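Visit to the Asbridge bait farm open day
Posted 2020-04-23

I've bought Rarngate minnows for years and finally got to see where they grow up - what a place! Hậu La walked 11 of us along the ponds, then into the hatching shed, where 16 long tanks run on well water day and night. I could have stayed at the shiner tanks until dark. The grading racks are so simple too: small fish slip through the bars, big ones stay put (I want one for my garage).

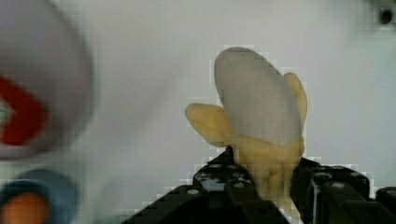
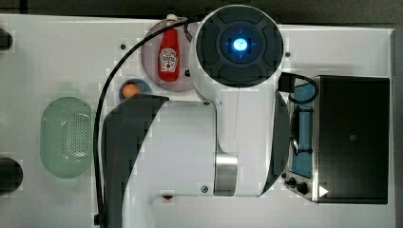
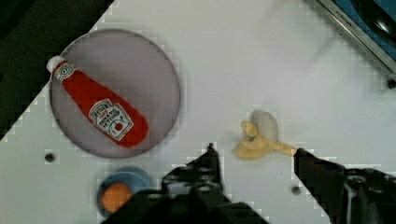 Mahtab Babaei wrote in afterward to say the shiners travel better if you skip feeding them the day before a long drive, and that she lost only 5 on her last trip, a 145 mile haul to Casular. I'm trying that in May.

We finished at the worm beds, which smell much nicer than you'd think, and I went home with two scoops of shiners and a tub of crawlers. Bring boots, the pond banks are slick.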